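Does language-conditioned pushing need that many demos?
Reading time: 2 min

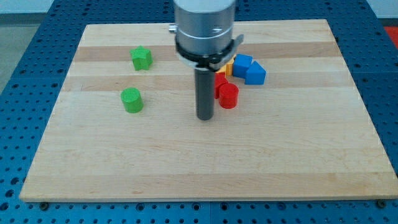 Dong-geon Yeo wondered whether I'd split the demos by instruction or by starting layout, and I think he's onto something! I train on 1189 pushing demos with typed commands like "move the star to the blue cube." With 2524 it's much better on new wordings. Is that the data or the split?

Clivenley
Probably the split. Hold out whole layouts, then retrain both sizes with two seeds each. Paraphrases leak like crazy (I lost all of March to that), but it's such a fun problem once the numbers settle!

Ban
more data always helps imo

Comments
Brirnus: Try 14 rewordings per command, cheap and great.
Flalunell: Following this one!

Contact | Copyright | Back to top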